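Whitlock Notes – posts, oldest first

OK, I keep getting sold on the plastic sheet thing. Put down black plastic, they say, and the floor looks after itself. I've got 104 square feet of doubt about that.

First complaint. It never lies flat. You smooth one corner and the opposite one bunches up. Every crease is a place to catch a toe or a table leg.

Second complaint, the shine. Thick black plastic throws the light right back at you, and if you drop a small black screw on it, good luck. 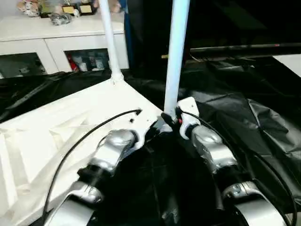
Dennis Bloxham swears by the heavy roll from Hollis. He says it's good for 2 years. I asked how often he moves his. "Never." Well then.

White things on black plastic do look sharp, I'll give it that. Every edge shows. So does every scuff, and I'm not sure I wanted to know.

Cables are the other headache. Tape them down and the tape lifts the sheet – leave them in a loop and somebody's foot finds it.

Sheila Pearce uses old canvas drop cloths and folds them up when she's done. Boring, and I'm leaning that way.

Will I pull the plastic up this week? Probably not. I paid for it.

Filed under: Floors & Workspaces

Recent posts
Do you need a Sammont shelf?
Tape that leaves no gunk, tested
The Gernine clamp, one June later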